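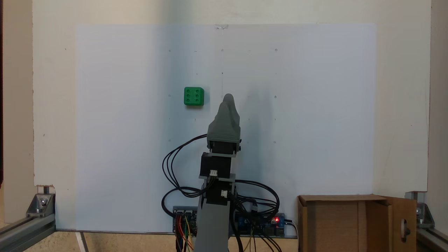
Gripper trials are back on in Narnau, and we're having a great time! The little printed arm now wears the tapered jaws, and over 19 evenings we've been setting them against the old flat pair, with a green block as the thing to grab.

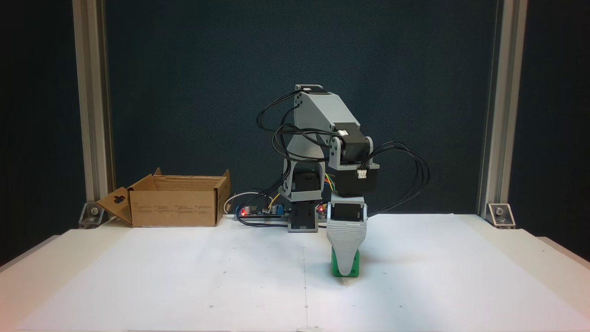 Wanpen Mahawong thinks we should test softer pads before we blame the servos for any slips. Fair point — they're next on the list.

Edit Szekeres is also writing a new controller loop (she calls it Cuesta), and we can't wait to run it.

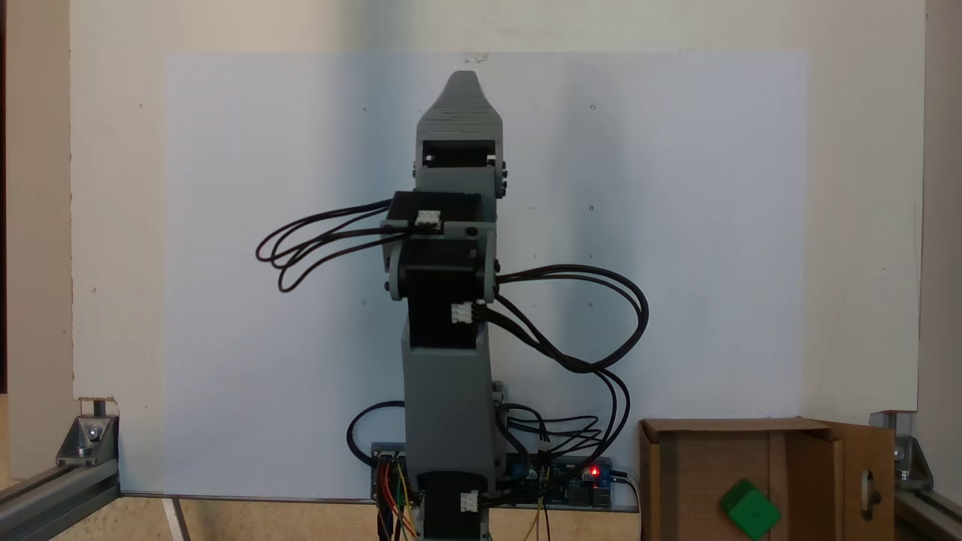

Both sets of jaws will get 10 tries per dot on the paper grid. Bring your own designs in April!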